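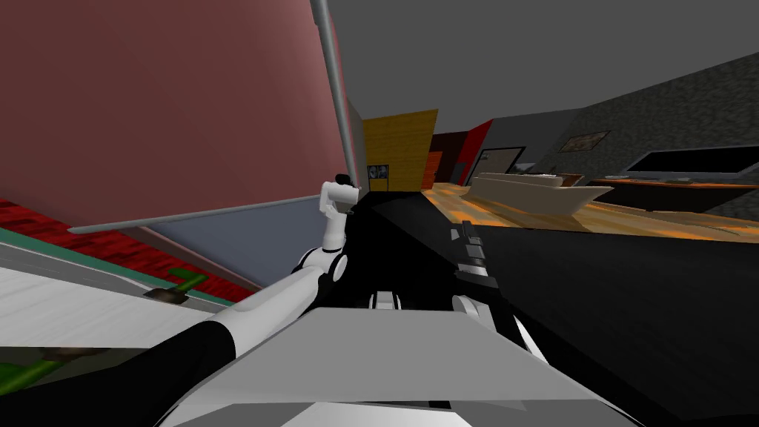 ## 4 Wirkungen des Inhaberwechsels auf das Stammgastverhalten

### 4.1 Datengrundlage

Die Auswertung stützt sich auf zwei Quellen. Die erste sind die Kassenjournale des Restaurants Zamani in Cillusholm, die über das Abrechnungssystem Plollel tischweise exportiert wurden. Erfasst sind je Beleg die Uhrzeit der Eröffnung und des Abschlusses, die Zahl der Gedecke, die gebuchten Artikel sowie die Bedienernummer. Die zweite Quelle ist eine schriftliche Gästebefragung, die neun Monate nach der Übergabe durchgeführt wurde. Von 400 ausgegebenen Fragebögen waren 272 verwertbar, was einer Ausschöpfung von 68 Prozent entspricht. Bögen ohne Angabe zur Besuchshäufigkeit wurden ausgeschlossen.

Ein Vergleichsbetrieb in Hurkville, der im selben Zeitraum keinen Inhaberwechsel erfuhr, lieferte ausschließlich Kassendaten. Eine Befragung war dort nicht möglich. Beide Häuser führen eine bürgerliche Karte mit Mittagstisch und liegen in Orten mit ähnlicher Pendlerstruktur.

Als Stammgast gilt, wer nach eigener Angabe mindestens zweimal im Monat einkehrt. Die Definition folgt Heydari und weicht damit von Arbeiten ab, die auf Kundenkarten zurückgreifen. Kundenkarten werden in keinem der beiden Betriebe geführt.
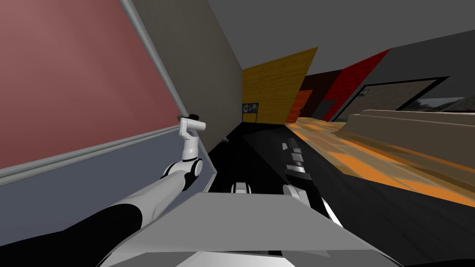 *Abbildung 3: Simulierter Innenraum in gekippter Ansicht, Roboterarm vor einer Wand mit hellgrauem Handlauf.*

### 4.2 Modell

Geschätzt wird die Zahl der Gedecke je Öffnungstag in Abhängigkeit vom Betrieb, von der Phase (vor oder nach Übergabe) und von der Interaktion beider Größen. Als Kontrollvariablen gehen Wochentag, Schulferien und Außenbewirtschaftung ein. Die Konfidenzintervalle beruhen auf 1000 Bootstrap-Stichproben, gezogen auf Ebene der Kalenderwoche. Eine Ziehung auf Tagesebene würde die Autokorrelation innerhalb der Woche unterschätzen, insbesondere beim Mittagstisch, dessen Speisenfolge wochenweise festgelegt wird.

Geschlossene Gesellschaften wurden aus beiden Reihen entfernt. Sie sind in Plollel durch eine eigene Warengruppe gekennzeichnet; in Hurkville mussten sie anhand der Belegsumme und der Gedeckzahl identifiziert werden. Die Abgrenzung ist hier weniger scharf, und einzelne Familienfeiern dürften in den Daten verblieben sein. Der Juni wurde wegen der Umbauschließung der Küche in Cillusholm für beide Häuser ausgeklammert.

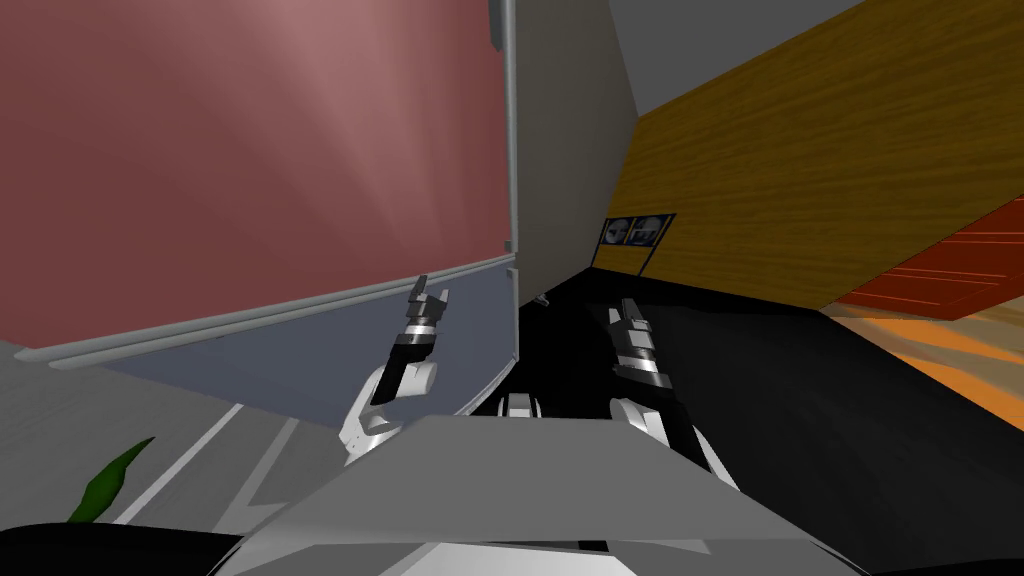 ### 4.3 Ergebnisse

Der Interaktionsterm ist im Abendgeschäft positiv, das Intervall schließt die Null jedoch ein. Für den Mittagstisch ergibt sich ein positiver und von null verschiedener Effekt. Er bleibt erhalten, wenn die ersten Wochen nach der Übergabe, in denen mit Neugierbesuchen zu rechnen ist, unberücksichtigt bleiben.

In der Befragung nennen Stammgäste als Grund für den Verbleib vor allem die unveränderte Servicemannschaft. Die Karte selbst wird seltener angeführt, obwohl die neue Inhaberin die Zahl der Hauptgerichte verringert und die Beilagen getrennt ausgepreist hat. Gäste mit geringerer Besuchshäufigkeit gewichten umgekehrt: Bei ihnen steht das Preis-Leistungs-Verhältnis vor dem Personal. Die Verweildauer je Tisch, gemessen als Abstand zwischen Belegeröffnung und Belegabschluss, unterscheidet sich zwischen den Phasen nicht nennenswert.

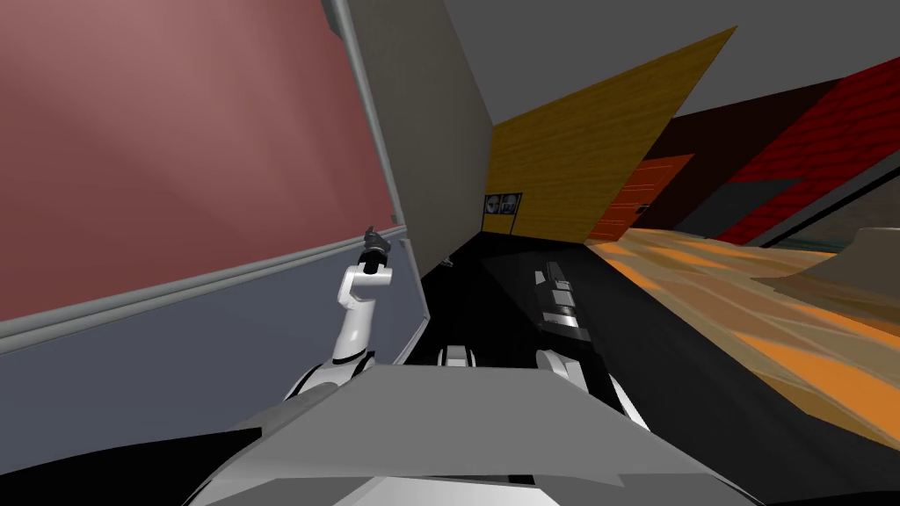
*Abbildung 4: Gerenderte Wandfläche in Mauve und Graublau mit heller Leiste, rechts anschließend ein hellgraues Paneel.*

### 4.4 Einschränkungen

Die Befragung erfasst nur Personen, die nach dem Wechsel weiterhin einkehrten. Abgewanderte Gäste fehlen, sodass die Zufriedenheitswerte nach oben verzerrt sein können. Die Kassendaten sind davon nicht betroffen, erlauben aber keine Zuordnung von Belegen zu Personen. Ein Austausch der Kundschaft bei gleichbleibender Gedeckzahl ließe sich mit ihnen nicht erkennen.

Hinzu kommt, dass Übergabe und Kartenänderung in Cillusholm zeitlich zusammenfallen. Eine Trennung der beiden Einflüsse ist mit einem einzelnen Fall nicht zu leisten. Elaheh Heydari schlägt hierfür ein gestaffeltes Design mit mehreren Übergabebetrieben vor, bei dem die bisherige Karte für eine feste Frist beibehalten wird. Die Kodierregeln für die offenen Antworten und die Artikelzuordnung sind im Anhang B dokumentiert.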